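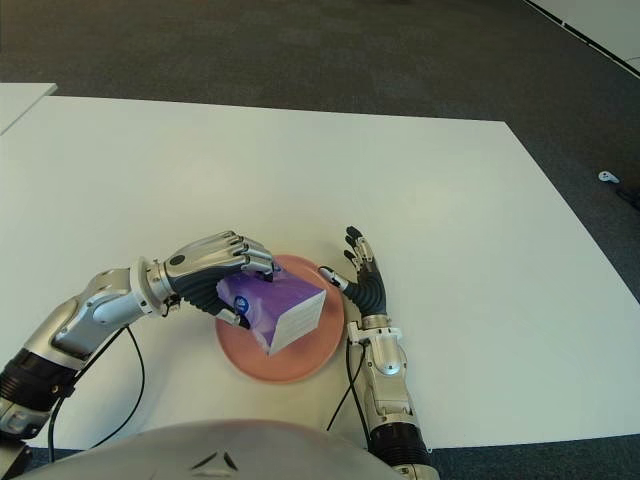 Category: Student robotics competitions

Clostham Tabletop Challenge

The Clostham Tabletop Challenge is an annual student robotics competition in which teams program a two-armed robot to handle household objects on a table. It is run by the engineering department of Clostham College and is open to undergraduate and high school teams. The final is held each May in the college's teaching laboratory. Teams do not build their own hardware. All of them work on the same type of robot and are judged on their software and on the written record they keep of their work.

History

The challenge grew out of an elective course in robot manipulation. Students in the course were asked to finish the term with a short demonstration, and the demonstrations were later opened to visitors. The first event under the present name had 5 teams, all from the college. Outside teams were admitted the following year, and a high school division was added after that.

Early editions used a single arm bolted to a bench and fitted with a two-finger gripper. The change to a robot with two arms and jointed hands made the event slower, and the time allowed for each run was lengthened. It also led to the removal of the stacking task, which had been part of every earlier final.

Format

Each team completes a qualifying round and, if successful, a final. In the qualifying round, teams submit recordings of their robot performing a set task along with a log of all attempts, including failed ones. In the final, teams run the task in front of judges. They are given 13 attempts, and the starting position of the objects is changed between attempts.

Two kinds of control are allowed. In the guided class, a team member steers the arms remotely. In the independent class, the robot must complete the task on its own once the start signal is given, and any contact by a team member ends the attempt. A team may enter both classes but must use different lead operators.

Tasks

Tasks are drawn from a published list and use objects that can be bought in ordinary stores. The plate task is the oldest still in use. A round plate is set on a white table with a soft package, such as a pack of tissues, and the robot must grasp the package, lift it clear of the plate, and set it down flat inside a marked area. The package may start on the plate or beside it. Soft packages are considered harder than boxes because they change shape when squeezed, and a grip that holds one end can let the other end sag or swing.

Other tasks on the list include folding a washcloth, placing a spoon in a cup, and handing an object from one hand to the other. The handover is normally attempted only by teams in their second year or later.

Scoring

Points are given for grasping, lifting, and placing the object, with each stage scored separately. An object dropped on the table loses part of the lifting score. An object that leaves the table ends the attempt. Moving the plate outside its starting circle carries a penalty of 2 points, whether the plate is pushed by a hand, a cable, or the object itself.

The highest possible score in the final is 117. Ties are settled by comparing the teams' logs, which are marked for clarity and completeness.

Equipment

The college supplies the robots, tables, and objects. Control software is based on Vuvico, a teaching package maintained by former students of the course. Teams may replace any part of it except the module that limits joint speed and finger force. A simulator is available for practice outside laboratory hours, although its handling of soft objects is limited and most teams use it only for planning arm movements.

Awards

The winning team in the independent class receives the Cherkaoui Cup, named for the teaching laboratory where the final takes place. The guided class has its own plaque. The Funov Prize is given for the best log in either class and can go to a team that did not reach the final.

Related activities

A student club meets in the same laboratory during the fall and spring terms. Members help new teams with calibration and keep the shared collection of practice objects. The club also holds an open session for local schools, in which visitors can try the guided class without being scored.

See also
Robot manipulation
Teleoperation
Clostham College

This page was last edited on 14 September 2022.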